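Canetti-Hausgemeinschaften
Stellenangebote

Mitarbeiter/in Hauswirtschaft und Gästebetreuung (m/w/d), 67 %

Stand der Ausschreibung: 10. Januar 2024

Wir betreiben drei Häuser für Angehörige von Klinikpatienten. Wer seine Eltern, seinen Partner oder sein Kind über längere Zeit im Krankenhaus begleitet und weit weg wohnt, kann bei uns ein Zimmer bekommen. Die meisten Gäste bleiben zwischen fünf Nächten und vier Wochen, einzelne auch länger. Für unser Haus am Plustport suchen wir zum April eine weitere Person im hauswirtschaftlichen Team.

Die Stelle ist unbefristet. Das erste halbe Jahr gilt als Probezeit. Bei Interesse kann der Umfang später auf 100 % erhöht werden, wenn im Haus Adeyemi Stunden frei werden.

Ihre Aufgaben

Sie bereiten Zimmer für An- und Abreisen vor, beziehen die Betten und reinigen Bäder und Gemeinschaftsküchen. Sie geben Wäsche an die Wäscherei Durkemik aus und kontrollieren, was zurückkommt. Sie führen die Bestandsliste für Bettwaren, Handtücher und Verbrauchsmaterial und melden Schäden an die Haustechnik. An zwei Vormittagen pro Woche übernehmen Sie den Empfang: Schlüssel ausgeben, Meldezettel prüfen, Fragen zu Bus, Parken und Waschmaschinen beantworten.

Nicht zur Stelle gehören Pflege, Seelsorge und Kochen für Gäste. Viele Gäste erzählen trotzdem von sich und von ihren Angehörigen, oft mitten in der Arbeit. Damit sollten Sie umgehen können. Was Sie dabei erfahren, bleibt im Haus.

Arbeitszeit

Der Frühdienst beginnt um 7.30 Uhr, der Spätdienst endet um 19 Uhr. Nachtdienste gibt es nicht, für Notfälle ist ein externer Bereitschaftsdienst zuständig. Jedes zweite Wochenende arbeiten Sie an einem der beiden Tage. Der Dienstplan steht vier Wochen im Voraus fest. Tauschen ist möglich, muss aber mit Nneka Obi abgesprochen werden, die den Plan schreibt.

Was Sie mitbringen

– Erfahrung in der Hauswirtschaft, im Hotel oder in einer ähnlichen Einrichtung. Eine abgeschlossene Ausbildung ist gern gesehen, aber keine Voraussetzung.
– Deutschkenntnisse, mit denen Sie ein Gespräch am Empfang und am Telefon führen können. Weitere Sprachen helfen uns sehr.
– Körperliche Belastbarkeit. Das Haus hat einen Aufzug, der Wäschewagen passt aber nicht hinein und muss über die Rampe im Hof geschoben werden.
– Grundkenntnisse am Computer. Das Buchungsprogramm zeigen wir Ihnen.
– Ein erweitertes Führungszeugnis. Die Kosten übernehmen wir nach der Zusage.

Was wir bieten

Die Vergütung richtet sich nach unserem Haustarif, Vorerfahrung wird angerechnet. Bei 67 % liegt das Einstiegsgehalt knapp über 2.000 Euro brutto im Monat. Dazu kommen 30 Urlaubstage bei einer Fünftagewoche, ein Fahrtkostenzuschuss von 40 Euro monatlich und Arbeitskleidung, die wir auch waschen. Zweimal im Jahr bieten wir eine Fortbildung während der Arbeitszeit an, zuletzt zu Hygiene und zu Gesprächen mit belasteten Menschen.

Die Einarbeitung dauert drei Wochen. In dieser Zeit sind Sie immer zu zweit eingeteilt, zunächst im Zimmerdienst, danach am Empfang.

Bewerbung

Bitte schicken Sie uns einen Lebenslauf und ein paar Sätze dazu, warum Sie sich bewerben und ab wann Sie anfangen können. Ein Foto brauchen wir nicht. Zeugnisse reichen Sie bitte erst zum Gespräch nach. Unterlagen per Post senden wir nicht zurück – schicken Sie deshalb nur Kopien.

Nach dem Gespräch laden wir zu einem halben Probetag ein, der bezahlt wird. Danach entscheiden wir innerhalb von zehn Tagen und geben allen Bescheid, auch bei einer Absage.

Ansprechpartner für Fragen zur Stelle ist Sudheer Lobo, Hausleitung am Plustport. Fragen zu Vertrag und Gehalt beantwortet Modupe Edet in der Verwaltung. Beide sind vormittags telefonisch erreichbar.
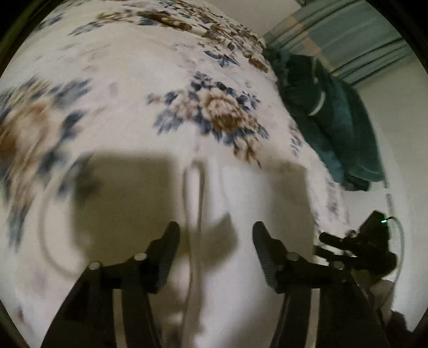 Kommentar von Ayodele Nnaji: Ist der Wochenenddienst auch mit festen Tagen möglich, also immer nur der erste der beiden? Ich habe an dem anderen keine Kinderbetreuung, würde mich sonst aber gern bewerben. Und zählt Erfahrung aus einem Privathaushalt, wenn ich dafür ein Arbeitszeugnis habe?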